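Removing paint from a plaster cornice without losing the detail

Posted by Calum Gourlay in Period Interiors

I am responsible for the upkeep of a terraced house in which the front reception room retains its original plaster cornice. The moulding has been painted many times and the leaf pattern is now barely legible. The room will be redecorated in July, and I should like to have the cornice cleaned beforehand. The ceiling rose is to be left as it is.

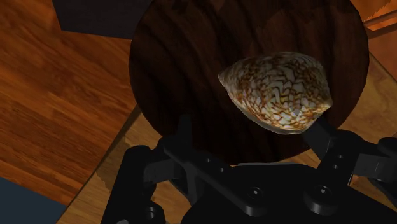 The decorator has proposed a caustic stripper. I would be grateful for advice on whether this is suitable for old plaster, and whether a poultice would be the safer course. The run in question is 5 metres along the chimney wall – the remainder was replaced by a previous owner and is quite plain.

Evander Menzies

A caustic product should not be used until the paint has been identified. In a house of this age the lowest layers are often a soft distemper, which can be softened with warm water or steam and lifted with small wooden tools. Later oil paints lie on top and must come away first. Any coat applied before the 1970s should be assumed to contain lead until a test shows otherwise, and dry sanding is to be avoided altogether.

I would advise a trial patch in the least visible corner, no larger than 100 millimetres across. Leave the poultice covered for the period stated by the maker, remove it, and examine the plaster under a low side light. Where the surface has become powdery, stop and consult a plaster conservator.

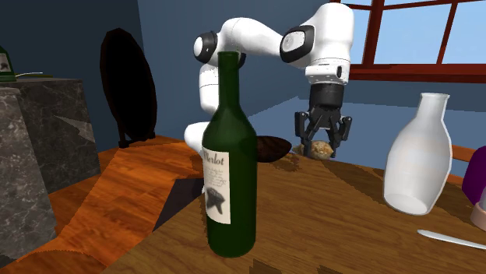
Bottle with a Merlot label, on a brown wooden table

It should also be established whether the house is listed. If so, the local conservation officer ought to be consulted before work begins.

Frans De Graaf

We used a firm called Ritchie for a similar room. They charged £564 for 2 days and the result was satisfactory. I cannot say which product they applied. Please do ensure that the floor is well covered, as ours was not.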